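Monday, November 17, 2025, Ásgeirsdóttir room, Gurdale library. Bring the paper copy of these notes, the projector there is slow to start.

# The visitor table: boxes, paper and a good cloth

## Before I begin

Wait until the people at the back have found a chair. Say good evening. Say that I will speak slowly, and that they may stop me when a word is not clear. English is my third language and I sometimes choose a word which is correct in the dictionary but strange in the room.

Say what the talk is about: the table which stands near the door when a small company or a club has an open day. I have prepared this table for 8 open days at Vellska. I did it badly in the beginning, and I would like to show what I changed.

Ask: who has set up such a table? (Hands.) Ask one person what was on it. Usually the answer is brochures, a bowl of candy and a pen that does not write. Do not laugh too long about the pen.

## Part 1. The box

Begin with the box, as visitors do. Many things we want to show arrive in a flat box with printing on the outside and a shaped place on the inside. At Karkness, where I worked before, we always removed the box and put it under the table. I thought this was tidy. Then I saw that visitors bent down and looked under the cloth, and asked what was in there.

Now I leave one box open on top of the table. Only one. A second open box makes the table look like a delivery that was not yet put away.

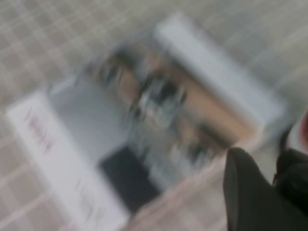
The flap should hang or lie to the side where people do not stand. If it is on the visitor's side, sleeves catch on it and the whole box travels. I put the long side of the box at an angle when the table is narrow, because then I can reach inside it without leaning over the other things.

Also the small papers from inside the box: quick guide, warranty card, list of parts. Take them out before the day and keep them in an envelope. In February we lost a warranty card this way, it went home with a visitor inside a brochure. He was kind and sent it back by mail.

(Pause. Drink water.)

If somebody asks about tape: do not close the box again with tape at lunch. Tape pulls the printing off the cardboard. A rubber band is enough.

## Part 2. The cloth

This is the part that people think is not important, and I want to spend a little time on it.

Our first cloth was dark red. It was beautiful at home. On the table every piece of dust and every cut edge of paper could be seen on it, and white brochures were so bright that the eye went nowhere else. The second cloth was plain white, and then the white brochures disappeared.

A gray cloth with a thin pattern of squares is what I would recommend to a friend. Reasons, if they ask:

- white paper and dark objects can both be seen on it
- the lines help to place things straight
- small folds do not look so bad as on a plain cloth

Say also the weak side. The lines are straight only when the cloth is straight. If there is a fold underneath, the line bends, and if you follow the line, your brochure will be crooked too. I iron the cloth on the reverse side and carry it rolled on a cardboard tube. I know people who fold it in a bag and hope. For one hour it works also.

Measure the cloth with the table, not from the memory of the table. I had once a cloth which was too short by the width of my hand and I moved it all day, from left to right and from right to left.

## Part 3. The paper

Slow down here. This part is for the people who pay for the printing.

A brochure has a top and a bottom, and a table has two sides. The person who prepares the table stands on one side and the visitor stands on the other. So I put each brochure with its top toward me, and I walk around the table to check it from the visitor's place.
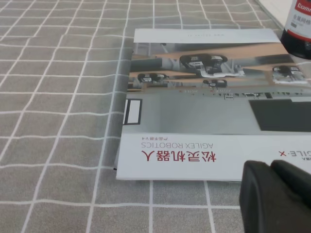
Think which side will be the visitor's side before you put down the first page. It sounds too simple, but on our second open day I had to turn every brochure when the doors were already open. A big photograph on the cover makes the checking easy, even from far away. Take a cover with 4 wheeled robots on a light floor: when the floor is above and the robots hang from it, you know you are on the wrong side, and you do not need to read any small text at the edge. With a cover which has only letters I must come closer and bend my head.

Glossy paper. I like it, but it slides on some cloths, and it shows the lamp. Move the brochure a little until the lamp is not in the middle of the picture. Sit down on a low chair and look again, as some visitors are children and some use a wheelchair.

How many to put out? My rule is 2 of each kind on the table and the rest in a drawer or a bag behind. A high pile looks as if nobody wants it. One alone looks as if it is the last, and polite people will not take the last.

Thick booklets should lie flat, with the back of the booklet on the left for the person who will open it. Do not stand them up in a plastic holder if the pages are heavy. They become round, like an old cheese sandwich. (This joke worked in Vellska. I am not sure for Gurdale.)

## Part 4. After the visitors

Short part, if the time is good. If not, go directly to questions.

- put the clean brochures back in their carton, all in the same direction
- the touched ones go in a separate bag, for the coffee room
- shake the cloth outside before rolling it
- write on a piece of paper what was missing, and put this paper in the box, on top

The last one is for the person who opens the box next time. For me it said "scissors" three years in a row.

## Questions that may come

*Is a tablecloth necessary when the table is nice?* No. But bring it with you, the nice table is sometimes given to another group.

*Paper, or a code for the telephone?* I put both. Older visitors take the paper, and many young ones also.

*Where did you buy the cloth?* At the market, from a seller who sells by the meter. I do not have the address. Ask for a piece to be cut longer than you think.

Return the room key to the desk downstairs before they close.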